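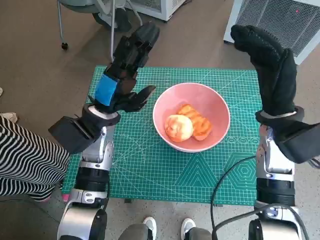 Tikari 2: notes on the release

Posted January 3, 2020 by Botond Bozsik

The second version of Tikari, the planning layer used in our bench work at Csonka, has now been merged. The following notes are intended for colleagues who maintain code against it, and for my own record.

The principal change concerns the order of decisions. In the first version, the planner chose a grasp for each hand and then looked for a path. Where no path existed, the whole request was dropped and the operator had to begin again. The new version keeps a short list of grasps for each hand and tests them in pairs, so that a poor choice on the left does not discard a good one on the right. Kristóf Fekete wrote the pairing code, and Béla Simon reviewed it.

Perception has been altered less. Printed lines on a work surface were sometimes taken for the edge of an object, in particular where a shallow bowl stood on a grid. Edges are now accepted only where the depth data agrees with them. Food inside a bowl is treated as a separate object from the bowl itself, and the two carry separate labels in the log.

The regression set holds 398 recorded requests. Each is replayed with a time limit of 60 seconds, and any request that exceeds it is reported as a failure. Users of the older limit should amend their settings file before updating.

Cloth remains outside the scope of the planner. Plukura, our logging tool, records the wrist view during garment work, but no shape model is fitted to the fabric. Lajos Pálfi has proposed a simple outline tracker as a first step, and I have agreed to this in principle.
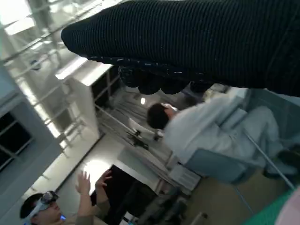 Wrist view with black ribbed knitwear held up close.

The view is tilted, and Plukura stores it as received. Any correction for the angle of the wrist is applied on playback. I should be grateful if contributors would refrain from rotating files by hand, as this breaks the match with the joint record.

Two matters are still open. The log viewer listens on port 3080, which conflicts with another service on the shared machine, and the names of the left and right arms differ between Tikari and Plukura. Béla Pintér has taken the first of these. The second will require changes in both code bases and will be dealt with in a separate post.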